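Ovcombe Portable Stage Curtain Set

If you've ever tried to put on a musical in a room that was never meant to hold one, you already know how much a real curtain changes things. The lights go down, the chatter stops, and somebody's aunt in the second row finally puts her phone away! We built the Ovcombe for small theater companies, school drama clubs and community players who have the songs and the costumes but no proper stage to show them on.

The set comes with two velour panels, a crossbar, a pair of uprights and a hand-pulled traveler track, so your curtain opens from the middle the way it should. At full height it stands 11 feet tall and stretches up to 17 feet wide, and it folds down into three padded bags that fit in the back of most station wagons. Two people can put it up without a ladder – we'd still suggest a third pair of hands the first time, just to feed the fabric along.
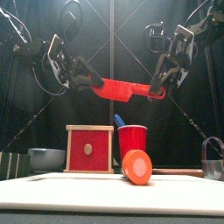 Colors and fabric

Choose from Thongsuk Red, midnight blue or plain black. The red is the one most people picture when they think of opening night, and it takes colored light beautifully. Black is the better pick if you do a lot of spooky shows or want your scenery to stand out. All three are flame retardant and should be spot cleaned only, please (a damp cloth and a little patience will handle most greasepaint).

What our customers say

"We toured our murder mystery musical to church halls all through November and the track never stuck once. I cried a little when it opened on the first night, and I'm the one who was pulling the rope." – Sunee Nilsuwan, Okon Players

Renting and buying

Not ready to buy? Rent the full set for $119 a weekend, pickup and return at our Amska shop. Purchase orders from schools are welcome, and we're always glad to talk through your room measurements before you order.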